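Bin picking: is my 90 attempts result worth anything, or do I need the full 300? 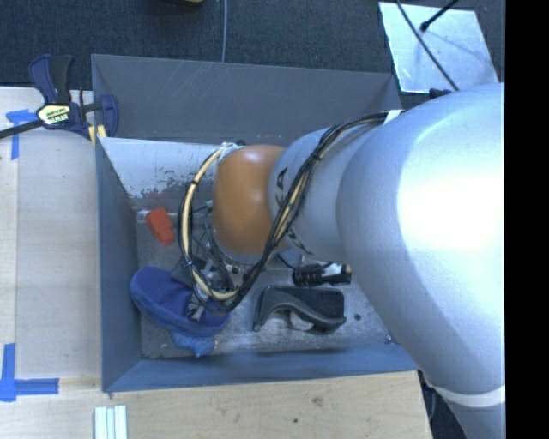 How many grasp attempts do I need before I can say one gripper policy beats another?

More than you'd like. If the two success rates are close, plan on a few hundred attempts per policy, and run them in mixed order so that both get the same piles and the same time of day.

Ohemaa Sarpong
Posted 13 July 2025

Okay, a bit more background on my question, which the mods kindly shortened for the top of the page (along with the short reply, thanks!). I'm doing a comparison for my honours project between the stock grasp planner, Lavard, and a version I retrained on cluttered bins. I've done 90 attempts on each. Mine got more picks, but the gap is only a handful, and my supervisor went "hmm" and wandered off to lunch. I did all the Lavard runs first and then all of mine, which I'm now feeling a bit sick about. I reset the pile by tipping everything into a tub, giving it a shake and pouring it back. Do I have to start over? I've got the lab till the end of the month and each attempt is slow, because I score them by hand.

Savvas Manolakis

Don't bin the 90, but don't lean on them either. I'd call them your pilot and say so in the write-up.

The order thing would bother me more than the number. I did the same in my masters, all of A then all of B, and in between somebody retensioned the cables on the wrist. My lovely improvement shrank to nothing when I redid it properly. What I do now is flip a coin for each pile: heads, policy A goes first, tails, B does. Then I rebuild the same pile as near as I can for the other one. I print a photo of the starting layout and match it by eye. It's tedious, but you get paired results, and paired results need fewer runs to show the same difference.

Also, decide what counts as a success before you start and write it on the whiteboard. Lifted clear of the rim and held till the drop point? Lifted at all? I changed my mind halfway once and had to rescore 306 videos. Never again!

If you can only manage 16 piles a day, fine, do 16 a day and alternate. Report the interval along with the percentage.

Kwame Asante

just do 300, everyone does 300

Maarja Mägi

Savvas has covered most of it. One thing I'd add is that attempts from the same pile aren't independent. If a soft item is draped over everything, the first three grabs all fail for the same reason, and you've counted that as three failures. Either score the whole pile (items cleared before you give up) or resample by pile when you work out your interval. We used a script called Zarneck for that at my old lab, but it's only a short bootstrap loop and you could write your own in an afternoon.

And keep a few objects out of the retraining set, if you haven't already. Otherwise your examiner's first question will be whether it just learnt your favourite colour of sponge.

Ohemaa Sarpong

Thanks heaps, both of you (and Kwame, I guess). Coin is in my pocket for tomorrow. I did hold some objects back, in May, but I'll have to dig out the list.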